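Leave the Crackle In

04/05/2020

Writing this fast because the comments under my last post got heated and I want to get my side down before I cool off. Short version: stop cleaning the old recordings. Or clean them less. Much less.

Longer version follows, with coffee.

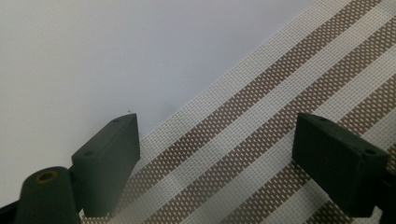
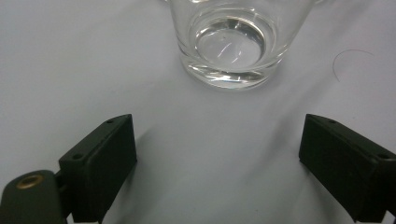

So. Vullico put out their village singers set last month. Two discs, nice booklet, good paper. Wedding songs, laments, a few carols, all from field tapes that sat in boxes for decades. I was excited. I ordered it the morning it went up. And then I put it on and the singers sounded like they were standing inside a refrigerator.

No room. No hiss, fine, but no room either. You know the thing where the noise reduction gets greedy and starts eating the ends of the words? All over disc one. There is a lament, track 4, an old woman alone, and every time she breathes in the software decides that breath is dirt and wipes it. So she never breathes. She just goes on and on, line after line, like a machine. It's horrible. A lament is half breathing! The catch before the last line is where the grief is, and they took it out with a slider.

I said this online and Horațiu Costache, who did the transfers, wrote me a long and pretty civil reply. I'll be fair to him. His point is that people under forty will not sit through tape noise. They give a song a few seconds and leave. If cleaning it up gets one kid in a dorm room to listen to a carol from his grandmother's valley then it's worth a breath or two.

I get it. I do. I've played this stuff for nieces and watched the eyes go.

But I don't believe the hiss is what sends them away. Same kids listen to music with fake vinyl crackle laid over it on purpose. They pay for it. There are whole playlists of the stuff. They don't mind noise, they mind not knowing what they're hearing or why anybody cared. And on that the booklet is no help at all, three pages on the restoration process and one line each on the singers. One line. Name, village, year if we're lucky. Who taught her the song? Did she sing it at actual funerals or only when somebody with a tape machine asked? Was she paid? No idea.

Compare the Ostard cassettes. Ugly things, photocopied inserts, hiss you could surf on. You hear a dog. You hear a chair. On the second side a man starts a ballad, gets the third verse wrong, swears, laughs, and a woman somewhere behind him gives him the right line and off he goes again. Nobody cut it. That little stumble taught me more about how songs get passed along than anything I've read since. The woman knew it better than he did and she wasn't even the one being recorded. Vullico would have fixed that. There'd be a splice and a lovely clean ballad and she'd be gone for good.

That bothers me a lot. These songs never had one right version sitting in a drawer. They were loud rooms, kids running through, somebody's uncle coming in late on the chorus and too low. When you scrub it down to a voice floating in black nothing you've made a studio record out of people who never saw a studio. It's a kind of lie. A polite one.

The other argument I keep getting is the money argument. Florin Vasiliu made it best, in an email he said I could use: small labels only get small grants, and the people reading applications want to hear a "finished" product. Hiss sounds like you didn't do the work. He pressed 600 copies of the Dumitrescu fiddle tunes and swears the before-and-after demo is what got it funded. I beleive him. I also own that record and it's good, mostly because he stopped early. You can still hear the guy's foot. Take the foot away and those dances fall over.

So it can be done. Light hand, foot left in. What I'd ask for isn't complicated:

Put the raw transfer up somewhere. Anywhere. A download code, a plain page with files on it. Farness does this already with their shepherd flute stuff, cleaned on the disc, untouched for free, and as far as I know it hasn't cost them a sale. I bought the disc AFTER hearing the raw files.

Say in the booklet what was cut. If a verse got patched from another take, tell me. If there was talking before the song and it's gone, tell me that too, and ideally what they said.

And keep the breathing. Please. If the tool can't tell a breath from tape noise, then the tool doesn't get used on that track.

Somebody is going to say I'm a snob who likes things to be difficult. Maybe a bit. I grew up on a bad radio and I'm sure there's nostalgia in it. My ears are not what they were either, so half the hiss I'm defending I probably can't hear anymore. My wife can, and she leaves the room.

But think about who's coming after. The tapes are shedding. Some of them will play 2 more times, maybe, and then that's it. Whatever gets transferred now is what there is. If the only copy in circulation is the polished one, then in thirty years that's the song. Somebody learns it from there, without the breath, without the wrong verse, and sings it at a festival exactly that smooth and gets told how authentic it is.

Horațiu says he kept the raw files. Good. He says they're on a drive in his office and he'd "consider it" for the next pressing. I'd like him to consider it by the end of May. Put up the lament first. Just that one track, as is, hiss and all, and let people hear both adn argue about it.

I'll link it here the minute it's up. Comments are open again, be nice to each other this time.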